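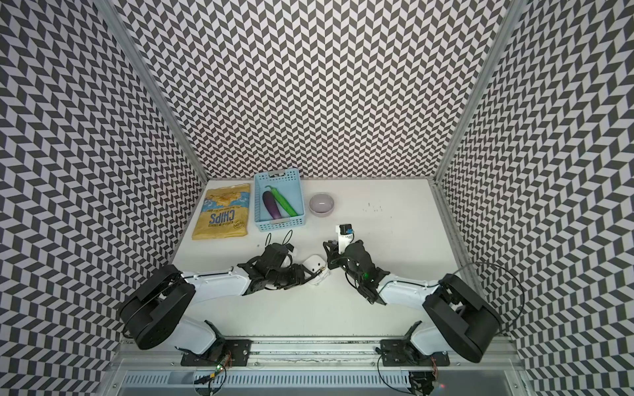

Larnow managers told to stop talking for 90 seconds

Managers at Larnow, the office supply distributor, have been asked to begin every meeting this month by saying nothing for 90 seconds. The exercise is part of a leadership course called Quiet Command, bought from the training firm Hornonano, and it has so far produced a great deal of discussion.

The course runs for five weeks and was rolled out in April to all 713 people at the company who have someone reporting to them. Under its rules, the person in charge opens the meeting, sits down, and waits. Staff may use the time to think. They may not use it to check email, though the handbook admits this will be hard to police with laptops open.

After the silence, the manager is allowed three questions. Opinions come later, once everyone else has given theirs. A manager who slips and offers one early is supposed to say "I withdraw that" and start over, a phrase now heard in the Nieto office at all hours, including in the line for coffee.

Hornonano says the method teaches leaders to govern themselves before they try to govern a sales region. Its handbook makes the case over 90 pages, a long run-up for a book on saying less. Chapter three, on brevity, is the longest.

Early results are mixed. The Thursday planning call at the Sillance branch, which used to run an hour, now runs an hour and 90 seconds. Two departments reported that junior employees spoke up for the first time in months. One of them used the opening to ask why the parking lot lights had been out all winter, and they were fixed by the following week.
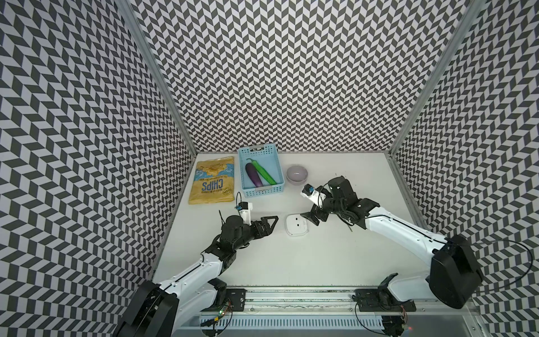
A reader in Sillance wrote in to say that her own boss took to the silence right away and has since extended it to hallway conversations, performance reviews and one request for vacation time, which she is still waiting to hear about. She added that she would take the old speeches back if they came with an answer.

Larnow said it would survey staff when the course ends and decide then whether to sign up for the second level. That one is called Advanced Listening, and managers who enroll will be expected to give a talk on it.

The survey is anonymous and has five questions. The box for further comments has been limited to a single line.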